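Evville Community Help > Home and Garden > Doors and Windows

Double internal doors sticking in the middle, should I plane them?

Asked 2/17/20
3 answers

We moved into a terraced house in Sarnden last August and there is a pair of wooden doors between the front room and the back room. When we moved in they closed fine. Since about Christmas they catch on each other where they meet, near the top, and I have to lift the right hand one slightly to get it shut. There is a clear gap at the bottom in the middle but nothing at the top.

My father-in-law says to take a plane to them and be done with it. I don't want to do that if they are only going to shrink back in the summer and leave me with a gap. The doors are heavy and I think they are original. Each one has three hinges. The handles are Hagedorn ones and I would like to keep them where they are if possible.

Is it damp or is it the hinges? And if I do need to take some off, is it better to do one door or both?

Answer 1
Marked as helpful by 4 people

Don't plane anything yet. Tight at the top and open at the bottom nearly always means one door has dropped on its hinges. If it was damp you would expect them to be tight most of the way down, as the wood swells across its width.

Open the right hand door halfway, hold it by the handle and lift. If you feel it move, watch the top hinge while you do it. Either the screws are loose in the frame or the hinge pin is worn. Loose screws are far more common.

If it is the screws:

Wedge something under the door so the weight is off the hinge. A folded magazine or a couple of thin bits of wood will do.
Take out the screws on the frame side of the top hinge, one at a time.
If the holes are worn, glue in a piece of dowel or some matchsticks, leave it overnight and trim it flush.
Drill a small pilot hole and put the screw back. Don't use a power driver for the last few turns.

You can also swap one of the screws for a longer one that goes through the lining and into the solid timber behind. I used a 100 mm one on mine. Go carefully, as if you overtighten it the whole lining pulls over and then you have a different problem.

If the pin is worn, buy new hinges the same size as the old ones. Measure the leaf and the thickness, as old hinges are often thicker than what the shops sell now. I had to pack mine out with card.
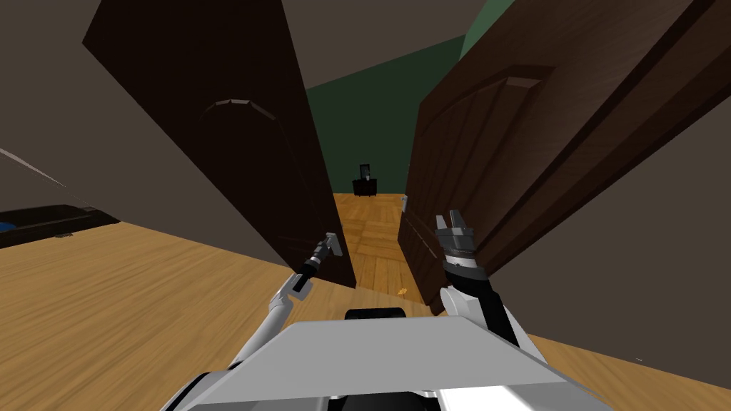 Once the top hinge is sorted, close both doors slowly and look at the line where they meet. It should be the same width from top to bottom. I aim for a gap of 2 mm on a painted pair, a bit more if they are going to be painted again. If it is still tight at the top, put a thin piece of card behind the bottom hinge of the right hand door. That pushes the bottom out and brings the top back – it sounds wrong but try it.

If after all that you still have to plane, wait until the heating has been off for a few weeks. Take a little off each door so the middle line stays in the middle, and seal the bare edge the same day.

Answer 2

Rub a candle down the edge. Worked on ours for years.

Answer 3
Marked as helpful by 2 people

Agree with the first answer about the hinges, but check the frame as well. Put a spirit level on the head of the frame, then down both sides. We had the same thing and the head had sagged in the middle, so both doors were catching and no amount of work on the hinges would have cured it. If yours is out by much, get somebody in to look at what is above it before you touch the doors.

For sealing the edge I used the Travonex clear one. It goes on thin and needs two coats. Do the top edges of the doors too, they are usually bare wood.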